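Cleaners at Clarnetti vote to strike over unpaid travel time

Cleaners employed by the contract firm Clarnetti have voted to strike in a dispute over unpaid travel between jobs and the sacking of a union rep.

The vote covers 200 workers who clean offices, clinics and bus stations in Civham and the towns near it. Of those, 116 backed a walkout. The result was announced at a meeting on 23 April 2025, and the union has given the company notice that the first stoppage will last two days.

Most of the cleaners work split shifts. They start at one building before dawn, move to a second by mid-morning and often go to a third in the evening. Clarnetti pays for the hours spent inside each building. It does not pay for the time in between, even when the next job is on the far side of town and has to be reached by two buses.

Rosalie Aebischer has cleaned for the company for six years. "I leave the house at four and get home at eight at night," she said. "They pay me for seven hours of that. If the bus is late, they dock me for being late too."

Workers kept a log of their journeys over the winter. One cleaner recorded 997 minutes of unpaid travel in November alone. The union put the log to managers and asked for travel between sites to be paid at the normal hourly rate, with back pay. Clarnetti offered a one-time payment to workers with more than two years of service. That would have left out close to half the workforce, and a members' meeting turned it down.

The second part of the dispute concerns Tyra Isaksson, who was elected rep at the Lurnska clinic site last year. She was dismissed in February for what the company called "misuse of working time." Her coworkers say she had spent 20 minutes talking to a new starter about a missing paycheck.
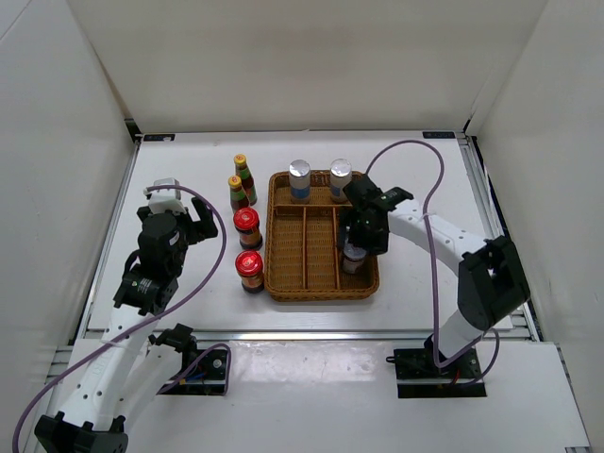
Isaksson appealed and lost. The appeal was heard by the same area manager who had signed the dismissal letter, and she was not allowed to call witnesses. She has since filed a claim that she was fired for union activity.

"They told me it had nothing to do with the union," she said. "Then they read out a list of every meeting I had been to. I would like somebody to explain to me how both of those things can be true."

A hearing date has not been set. Her lawyer, Itsuki Sakai, said the firm had so far refused to hand over emails between the area manager and the head office. Sakai has asked for an order to produce them.

Clarnetti said in a written statement that it "values all colleagues and complies with the law on working hours in full." It said it would not comment on an individual case. It added that clients had been told to expect "limited disruption" and that supervisors would cover essential work.

That claim was met with some laughter at the meeting. There are four supervisors for all the Civham sites, and two of them are out sick.

The clients may also come under pressure. The largest is Prantl, which runs the bus stations and renewed its cleaning contract in the fall at a lower price. Drivers at Prantl belong to a different union, but their branch has sent a message of support and $3000 for the strike fund. Branch secretary Urs Ortner said drivers would not do any cleaning work during the walkout.

"We had a manager ask if we could just sweep out the buses ourselves for a couple of days," Ortner said. "The answer was no. We use those break rooms and we know who keeps them clean."

Brigitta Rüegg, the organizer who has led talks for the cleaners, said the union was ready to meet the company before the first strike day. She said any deal would have to include paid travel for everyone, including people hired in the past year, and Isaksson's return to her old job.

"We've been at the table three times," Rüegg said. "The last time, they sent a person who had no power to agree to anything — he said so himself when he sat down."

Picket lines are planned at the Lurnska clinic and the central bus station from 5 a.m. on both days. A second two-day stoppage will follow two weeks later if there is no agreement.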